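Workshop corner: looking after the gripper on Lagman

Saturday, January 30, 2021

A few of you wrote in after the last newsletter wanting to know what I do all day now that Lagman is up and running. Well, quite a lot of it is fingers! Lagman is our small picking cell at Dullen, for anyone new to the list, and the hand-held gripper that goes with it gets used far more than the arm does. We try out every new part by hand first, and only when I'm happy does the job go over to the machine. So the hand tool takes the knocks, and its fingers are the bit I spend my time on.

I have a little routine now. Every 100 grips I stop, wipe both fingers with a barely damp cloth, open them right up and have a proper look with nothing in between. I do it on the pale wood table by the window, partly for the light and partly (all right, mostly) to be near the kettle. Dark fingers against a light top make it much easier to spot a lump or a bit of fluff than it ever was on the old grey bench.

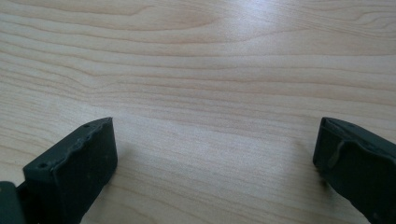

Fingers wide open over the table, ready for checking.

What I'm looking for first is the edges. The top rim on the left finger is bumpy, and I run a fingertip along it to feel for anything sharp or lifting. Bumpy I can live with. It doesn't touch the part we pick up, and Candasa, who supply our finger sets, were quite relaxed about it when I rang them. Anything that catches on my skin gets a few gentle strokes with fine paper, always away from the gripping face, and then another wipe. Please don't do what I did in my first month and have a go with a craft knife. I took off a good deal more than I meant to and had to order a new pair.

Next come the faces. Dust is the big nuisance. It settles as pale specks on the dark surface, and if you leave it there the small glossy parts begin to slide. A soft brush shifts most of it. I used to use sticky tape, which was quick and very satisfying, but it left a film that I then had to clean off as well, so the tape has gone back in the drawer with the knife.

Then it's the gap. I open and close the gripper slowly, listening as much as looking, and stop halfway to see whether one finger is getting there before the other. If it is, I back off the linkage screw a touch, centre the pair and nip it up again. Not tight! The thread goes into something fairly soft and it will strip if you lean on it. I go until it just bites and leave it there. After that I let the fingers come together on a strip of ordinary paper and give it a pull. It should drag the same at both ends. If one end slips out easily, the fingers aren't meeting square and I start again, usually with a fresh cup of tea.
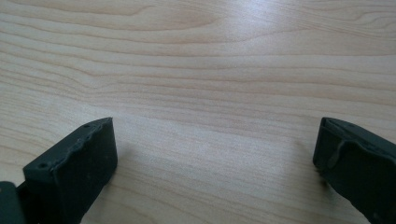
I keep all of this in a notebook, an actual paper one, with the date down the side and whatever I changed next to it. Nunduris, the firm who built the cell for us, gave us a very smart spreadsheet for the purpose and I do fill it in on Fridays, but the notebook lives on the table and gets written in while my hands are still dirty. Looking back through January I can see 13 entries, and most of them just say "brushed, fine". Only two mention the screw. I was surprised by that, as in my head I'd been fiddling with it constantly.

As for how long a pair lasts, I'm told up to 4000 grips. We haven't got there yet with the present ones so I can't tell you if that's right. I'll swap them sooner if the paper test starts failing, and I have a spare set in the cupboard, labelled left and right in very large letters. They do look alike when you're in a hurry, and yes, I have put them on the wrong way round.

Next job is the cable on the arm side, which has been rubbing against its bracket whenever Lagman reaches for the far tray. I've wrapped it for now and slowed that one move down a bit. A proper clip is on order, and I'll let you know how I get on with fitting it in the next issue. If you look after a gripper of your own and have found a better brush than my old paintbrush, do write in and tell me which one!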